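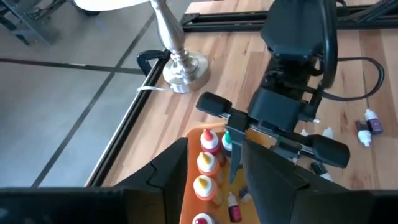 Can different kinds of craft paint share one tray?

Bottles of different shapes and sizes can share a tray as long as every one of them stands upright on its own base with its cap closed. Mixed trays are normal in the Vutier system and are covered in section 4.3.

4. Setting up the paint tray

This section covers the open bottle tray supplied with the Vutier craft station. It applies to squeeze bottles with a pointed nozzle cap and to small bottles with a flat screw cap. For jars, tubes and spray cans, see section 6.

4.1 Before you start

Choose a flat, level surface. A table, a workbench or a bare floor is suitable. Carpet and padded mats are not: the tray rocks when a bottle is lifted from one corner, and tall bottles fall first.

You will need:

The tray
The bottles for the current project only
A damp cloth and a dry cloth
A straight pin or a length of thin wire
Masking tape and a permanent marker
Scrap paper

Caution: Do not set the tray directly on an unsealed wood surface if paint is already present on the underside. Acrylic paint that dries into open grain cannot be wiped off. Clean the underside first (section 4.6) or put down paper.

4.2 Checking the bottles

1. Wipe each bottle with the damp cloth, starting at the shoulder and finishing at the base. Dried paint on the base is the usual cause of a leaning bottle.

2. Tighten the nozzle collar by hand. Do not use pliers. An overtightened collar splits along the thread and leaks when the bottle is squeezed.

3. Remove the tip cap and squeeze one drop onto scrap paper. If nothing comes out, go to section 4.5.

4. Replace the tip cap. Press until it seats.

5. For screw-cap bottles, open the cap and check the rim. Scrape off any dry ring of paint before closing. Flakes that fall back into the bottle will clog a fine brush later.

Note: Cap color is not a reliable guide to contents. Some makers match the cap to the paint, some use cap color for the type of finish, and caps get swapped in use. Put a dab of the paint on a strip of masking tape and fix the strip to the shoulder of the bottle. Write the shade name beside it.

4.3 Loading the tray

1. Place the tray with one long side toward you.

2. Stand the tallest bottles at the back. Keep the nozzles pointing straight up.

3. Stand the remaining squeeze bottles in front of them. Bottles of the same line can go one behind the other; leave a finger's width between them so that each can be gripped around the body.

4. Put the small screw-cap bottles along the side nearest your painting hand. These have a narrow base and tip easily if they are reached over.

5. Leave one corner free for caps that are off during work.

6. Lift the tray slightly and set it down again. Any bottle that moves needs its base wiped or its position changed.

A full tray holds 12 small bottles. Squeeze bottles take more room, and a mixed tray will hold fewer. Do not load more than 300 grams in any one corner, and do not stack bottles on their sides on top of standing ones.

Caution: Dark shades look alike through a closed bottle. Open and check very dark reds, purples and blacks before use, especially under warm indoor lighting.

4.4 Using the tray during work

Return each bottle to its own place after dispensing. Close screw caps at once. Nozzle tips can stay open for up to 15 minutes in a cool room; after that a skin forms inside the tip.

Dispense onto a palette or plate and keep the tray itself dry. Paint in the bottom of the tray will glue a bottle down overnight, and the label will usually tear when the bottle is pulled free.

To move a loaded tray, hold it with both hands on opposite sides. Do not slide it. Seams between boards catch the lower edge of the tray and stop it suddenly, while the bottles keep going.

4.5 Clearing a blocked nozzle

1. Unscrew the collar and take the nozzle off the bottle. Never clear a nozzle while it is attached; pressure built up in the bottle can release a jet of paint.

2. Push the pin through from the narrow end.

3. Rinse with warm water from the wide end. If the plug does not move, soak the nozzle and repeat step 2.

4. Dry the nozzle fully before refitting. Water left inside will thin the first few drops.

Replacement nozzles of the Plolmont pattern fit the standard Vutier bottle. Tatarby nozzles have a coarser thread and do not seal — they will appear to fit for the first turn.

4.6 Cleaning and storage

Empty the tray before washing it. Use warm water and dish soap, then dry both faces. Water above 46 °C may warp the base. Do not use acetone or brush cleaner.

Store loaded trays at room temperature, away from radiators and direct sun. Paint kept in an unheated garage through January should be checked for lumps before use. Frozen and thawed acrylic often separates, and stirring does not always restore it.

Shake each closed bottle once a month if the tray is not in regular use.

Trays stored on the Wattanapong wall rack must have the front rail fitted. See section 5.2 for rail positions.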